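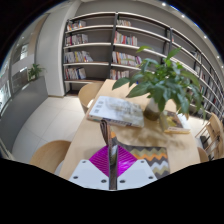 **Thread: book shelving task, hand gripper demos vs teleop, pls advise**

**dorota_z**
10 January 2020

ok so quick one, need opinions before I waste another week. Task is reshelving. Pick a book up off a reading table, hold it by the spine, carry it to the shelf, slide it in upright. We're teaching it by hand, person walks around with the hand-held gripper and does the whole thing, then the policy gets trained on that.

Have 528 demos so far. Policy picks up fine. Carries fine. Gets to the shelf and then it sort of hovers, goes in at an angle, book corner hits the divider, done. Dividers on our shelf are thin and dark metal and I wonder if it just doesn't see them.

Options as I see it
- more hand demos, only the last bit (the insert)
- switch to teleop on the real arm for the insert
- scripted insert, give up on learning that part

What would you do. Arm is the Dekier one if that matters

**beat_h**

Teleop. Hand demos lie to you about what the arm can reach. You rotate your wrist at the shelf without thinking and the arm's wrist can't do it. Seen it so many times. Check joint limits at the moment it starts hovering, bet you anything it's sitting on one

**mcondori**

disagree w/ beat. We did teleop for a similar thing at Jummont, spine-first insert into a narrow slot, and operators were SO slow. 20 good ones in an afternoon. And they were all jerky, stop, look, nudge, stop. Policy learned to stop and nudge. Awful

hand gripper you at least get natural speed + you feel the book touch the neighbor and correct. Can't feel anything through our remote setup

**beat_h**

20 in an afternoon is an operator problem. Or a latency problem. What were you driving it with

**mcondori**

a spacemouse, don't judge

**beat_h**

well there you go

**aurelia.r**

Can we back up. Dorota how are you holding the book in the demos? Spine between the plates with the book vertical all the way from the table? or do you regrasp

Asking bc if the spine's up between the fingers it runs right up the middle of the view. Whatever's right behind it at the shelf is gone. Might be your divider problem right there, it's not that it's thin and dark, it's hidden behind the book at exactly the moment you need it

**dorota_z**

no regrasp. Vertical the whole way. And yeah, spine goes right up the middle of the view, bottom edge to about halfway up the table when you're standing at the end of it. Hadn't thought of it as a vision thing, I was blaming the metal

joint limits: will check Beat, thx

**aurelia.r**

Try coming in a bit off to one side so the slot stays visible next to the spine, then straighten at the last moment. You have to do that in the demos on purpose, feels weird for the first dozen then ok

**duyen.dao**

+1 to the side approach. Also second camera if you can. I know I know, everybody says second camera

Other thing, which table do you start from? if it's always the same table with the same stuff on it the policy is going to love that stuff. We had one that found the shelf by a plant. Moved the plant, robot went to the plant

**dorota_z**

lol. same table, yes. Pale wood one by the curved shelf. There's a potted plant in a white vase on it, an open book, a small yellow and green one. I never move any of it... ok that's going on the list

**duyen.dao**

move the plant!! Chairs too. Every 10 demos or so shove something

**mcondori**

don't go crazy w/ moving though. We randomized everything at once and success went down, not up, took us forever to figure out which thing did it. One thing per session. Write it down

**beat_h**

Curved shelf? You didnt say curved in the first post. That changes it. Insert direction is different for every column then. How are your demos spread across columns

**dorota_z**

uh. mostly the left and center ones bc that's where the books are and there's something to line up against. Right side gets tight to look down from the table so I've been skipping it

**beat_h**

So it's learned the insert for one end of the curve and you test it where?

**dorota_z**

...everywhere

**beat_h**

ok. So before anybody argues about teleop any more, split the failures by column. Free, takes ten minutes

**mcondori**

agree with beat for once, mark the date

**aurelia.r**

Yes do that. But I'd still fix the view. If it fails on the left columns too then it's the occlusion. If only on the right it's coverage. Could be both obviously

**dorota_z**

back. Split it. Left and center: fails less than half the time, still too much. Right side: nearly every time. So both I guess, thanks I hate it

Joint limits, Beat was partly right, the last joint is near its limit on the far right columns only. Not on the left ones

**beat_h**

Partly right is fine. For those far ones I'd move the base, no demo is going to save you

**duyen.dao**

or turn the book before you get there. in the demo I mean. Start the rotation over the table, not at the shelf. Arm has more room there

**beat_h**

Depends on base position. Might hit a chair

**duyen.dao**

chairs tuck in

**beat_h**

you just told her to shove them around

**duyen.dao**

fair

**dorota_z**

Plan for now:
1. 600 total is my budget so that's 72 left. Most of them right side, angled approach, slot visible
2. start turning over the table
3. plant moves, only the plant
4. base over a bit if the far columns still hit the limit
5. No teleop yet. Will try a handful at the end on just the insert, so there's something to compare

Also using thinner books for a while. The fat ones mask everthing

**aurelia.r**

Keep some fat ones in. Otherwise you'll be back here in May asking why it only does thin ones

**mcondori**

and slow down the last few cm in the hand demos. Not stop. Slow. If you whip it in, the tracking gets fuzzy right where you care, we threw out a bunch for that at Echeverri

**dorota_z**

slow not stop, ok. Does anyone trim the end, after you let go? mine have 2 seconds of me backing off and looking at the floor tiles

**duyen.dao**

trim it. keep the open and a short pull back, cut the rest

**beat_h**

Keep the pull back straight too. Ours learned to drag the next book out with it

**dorota_z**

great, new fear. Will post numbers when I've got the right side done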